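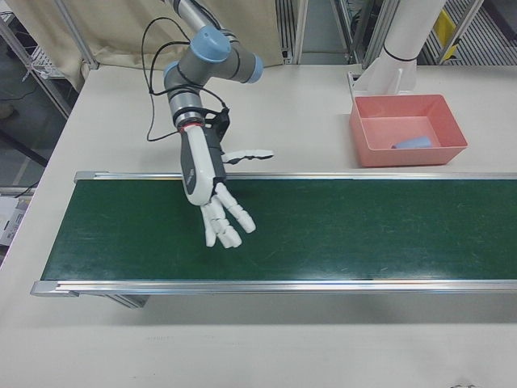 Progress report to the Ambrose fund: hand and conveyor work

Period covered: August to 17th September

1. Where we are

The Grunico project asks whether a robot hand can take over small sorting chores that people now do at a packing counter or a kitchen table. The short answer for this period is that it can do some of them, slowly, and with a person close by.

The five-fingered hand is mounted on the arm over the green belt. The salmon-pink tray stands behind the conveyor and is the drop-off point for all picks. We kept this layout for the whole period so that results from different weeks can be compared.

2. Results

We ran 800 picks with the belt stopped. The hand got the object into the tray in 62 percent of them. Most of the misses came at the moment of closing, when the fingertips touched the belt first and pushed the object away.

Moving belt trials have started but are too few to report as a rate. At the lowest speed the arm keeps up. At the next setting it arrives late more often than not.

Soft items are still the weak point. Folded cloths and half-full bags change shape when the thumb comes in, and the software from Rultidix plans the grip only once, before contact. They have agreed to send a version that checks again partway down.

3. Problems and delays

We lost 12 working days to a worn thumb joint. The spare came from Zivden and we now keep a second one on the shelf. Cables at the wrist also limit how far the hand can turn – a shorter cable set is on order.

4. Spending

The thumb parts and cables cost $3,000, taken from the repairs line. No other line has changed.

5. Is it ready for a shop floor?

No. A person clears the same belt faster and drops less. We think hard, dry, regular items are within reach by the end of the grant. Laundry and loose groceries are not, and we would like to take them out of the final targets.

6. Next period

– Install the new cable set and repeat the stopped-belt picks
– Test the updated grip software on soft items
– Complete a full set of moving belt trials at two speeds

We need a decision from Ambrose on the change to the targets before the moving belt trials begin.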